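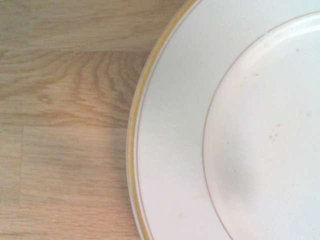
Casimiro Barrios reckons gold rims can go in the dishwasher if you keep the temperature down. Says he's done it for years. Not risking it, sorry Casimiro

by Usau
March, 7.40am

Right so, plates. White ones with the gold edge, wide band and then a thin line inside it. Got them from the house clearance at Grollthorpe, wrapped in newspaper, no box

Paid for 3 dinner plates and the gravy boat. Gravy boat has a chip I didnt spot. Fine, it can hold teabags

Hand washing only from now on. Warm water, drop of washing up liquid, soft cloth. No scourer!! I took half the gold off my nan's saucer with a scourer once and I still think about it

And NOT the microwave. Antoniuk put a gold rimmed mug in ours at work, blue sparks, whole kitchen stood there watching

Someone asked about stacking – kitchen roll between each one, or those felt circles if youre fancy. I've cut up an old pillowcase

Lemon juice is a no as well, so is vinegar. Had to google that after I'd allready got the vinegar out

Still looking for side plates to go with them. Saw a full set online for 205 quid, absolutely not. Will try Grollthorpe again next month

Tea's on them tonight anyway – fish fingers. Chips if the oven behaves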